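Carys Price asked me in March why I'd spend my evenings reading up on stitches, and I told her it was no stranger than her quilting. She didn't buy it! But I've been hooked on suturing ever since the intro course at Ullisdale, and my notebook from Zindon is up to page 226 now (mostly bad sketches of knots).

What gets me is the thread. It's such a thin little thing, and so much of the job is keeping it where you want it – a loop in the wrong spot and you're picking at a tangle.

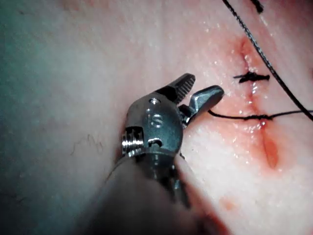
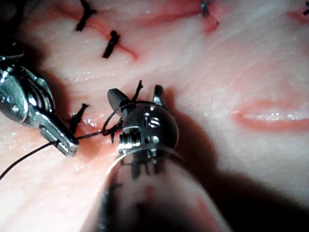
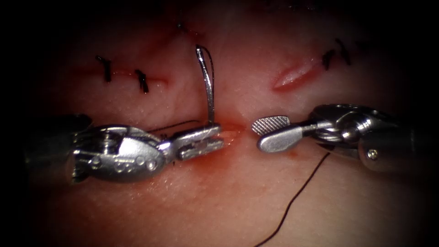

Pale tissue and reddish cuts in all three, with the loop for a knot in the second and the curved needle in the third.

Soon-im Ra told me to practice six knots a night with plain black thread, left hand first. I manage two, then I want tea. Next up is the running stitch, and I still need to order more thread before I start on that.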